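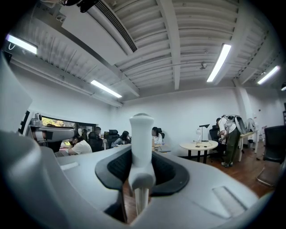 2020년 5월 14일

Sirko가 드디어 Rallby용 새 펌웨어를 풀었습니다! 빌드 번호는 174, 용량은 536MB예요. 3월에 나온다던 게 이제야 나온 거라 저도 반쯤 포기하고 있었는데, 아침에 커피 마시다가 알림이 떠서 바로 받기 시작했습니다.

이번에 제일 반가운 건 언어 팩이 본체 파일에서 분리됐다는 점입니다. 예전에는 한국어 하나 넣자고 전체를 다시 올려야 했잖아요. 이제는 본체를 먼저 올리고 언어 파일만 따로 골라 넣으면 됩니다. 통신사 로고가 박힌 기기와 공기계용 파일도 따로 올라와 있으니 받기 전에 배터리 밑에 적힌 제품 코드부터 꼭 확인하세요. (저는 예전에 이걸 안 보고 올렸다가 시작 화면에서 한참 멈춰 있는 걸 구경한 적이 있습니다...)

PC 쪽 프로그램은 그대로 Cundetport를 쓰는데, 구버전은 새 파일을 아예 인식하지 못합니다. 파일 목록이 텅 비어 보이면 고장 난 게 아니라 프로그램이 오래된 거예요. 최신판으로 갈아 끼우고, 케이블은 본체 뒤쪽 USB 포트에 바로 꽂는 편이 마음 편합니다. 배터리는 가득 채우고 시작하시고요. 연락처랑 문자도 미리 백업해 두세요. 업데이트하면 메모리 카드는 그대로지만 내장 메모리는 싹 지워집니다.
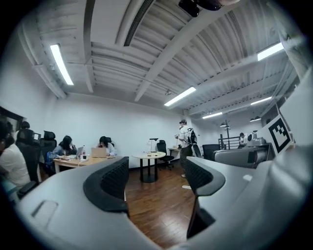
카메라도 꽤 손을 봤다고 합니다. 변경 내역에 적힌 항목은 2개, 자동 화이트 밸런스와 야간 모드 셔터 지연이에요. 저는 화이트 밸런스 쪽이 더 궁금합니다. 이렇게 하얀 벽에 붉은 갈색 나무 바닥이 반들반들한 사무실이 Rallby한테는 참 어려운 장소거든요. 바닥색에 끌려가서 벽까지 불그스름하게 찍히는 일이 흔했으니까요. 새 빌드에서는 색 쏠림을 줄였다는데, 제대로 찍어 보고 다시 적겠습니다. 야간 모드는 아직 손도 못 댔어요.

아쉬운 얘기도 해야겠죠. 블루투스 헤드셋이 통화 도중 끊기는 문제는 이번 변경 내역에 없습니다. 게시판에 그렇게 글이 많았는데 말이죠. 벨소리 목록이 뒤죽박죽 섞이는 것도 여전하고요. 그리고 한번 174로 올리면 이전 빌드로 못 내려간다고 안내문에 나와 있으니, 테마나 옛날 프로그램을 많이 깔아 둔 분들은 호환 여부를 먼저 알아보시는 게 좋겠습니다.

집에서 직접 올리기 무서운 분들은 Tullville 서비스 센터에 들고 가셔도 됩니다. 보증 기간이 남아 있으면 무료고, 요즘은 예약을 해야 받아 준다니까 전화부터 해 보세요. 제 폰은 지금 언어 파일까지 넣고 재부팅 중입니다. 올려 보신 분들은 제품 코드랑 같이 댓글 남겨 주세요, 코드별로 표를 만들어 볼게요!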